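シェア 216 コメント 5

売らない、と言った社長の三年

取材メモをそのまま起こす。時間がない。

家具金具のGóreckiが、同業最大手Brastleyからの買収提案を断った。五月のこと。提示額は非公開。ただ、社内の誰に聞いても「悪くない数字だった」と返ってくる。悪くないのに断った。そこが気になって工場町まで行ってきた。

社長のOliwia Michalskiは二代目。父親から継いで三年目になる。会うなり、座る前からしゃべり出した。

「売れば楽ですよ。でも向こうの条件は本社の移転でした。それは飲めない」

本社といっても二階建て。一階が出荷場、二階が事務所と食堂。食堂のスープがやけにうまい。余談。

従業員は216人。うち半数以上が勤続十年を超える。町の人口を考えれば、この会社が動くかどうかは町の話でもある。パン屋の主人も、駅前のタクシー運転手も、買収の件はちゃんと知っていた。新聞より詳しいくらいだった。

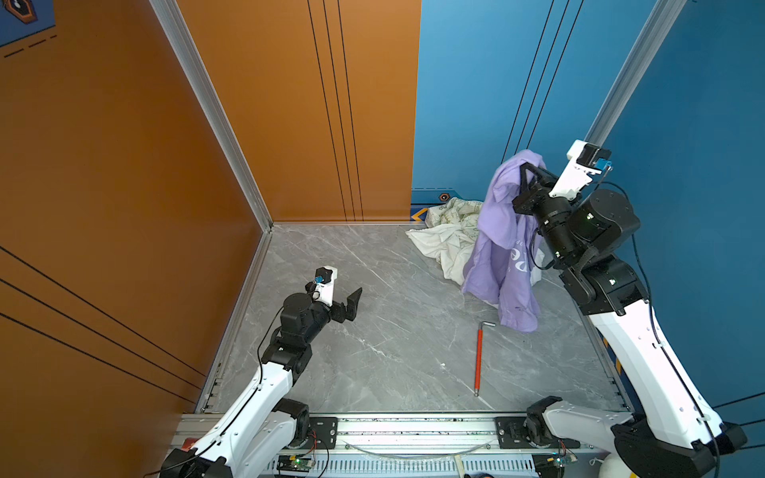 では金はどうするのか。断った以上、自前で回すしかない。Michalskiが選んだのは取引先との持ち合いだった。相手は蝶番を納めてきたPlallen。出資比率は5パーセント、役員の派遣はなし。小さい。小さいが、銀行の態度はこれで変わったという。借り換えが通り、返済の山が二年先へずれた。

品番の整理も進めている。カタログに載る金具は2,257点。父親の代に「頼まれたら作る」でやってきた結果で、年に一度も出ない品番がごろごろある。営業は残したい、経理は切りたい。会議は長引くらしい。私が廊下で待ってた間も、ドアの向こうの声は止まなかった。

批判もある。元役員のひとりは電話で「感情で断った」と言い切った。原料の値上がりが続けば持ち合い程度では足りない、あの条件は二度と出ない、とも。Brastleyに問い合わせたが、回答は「個別の案件にはコメントしない」の一行だけ。

一方、物流を請け負うCendusは契約を5年延ばした。担当者いわく、荷主が変わらないほうがありがたい、それだけのこと。理由としては地味。でも判子は押されている。

帰りぎわ、次に提案が来たらどうするか聞いた。Michalskiは少し黙り、それから出荷場のほうを見た。

「条件を読みます。読んでから、また考えます」

トラックが一台、ちょうど門を出ていくところだっだ。次の決算は秋に出る。数字が出たら、もう一度行くつもり。

（2022年8月8日）

シェア 216 コメント 5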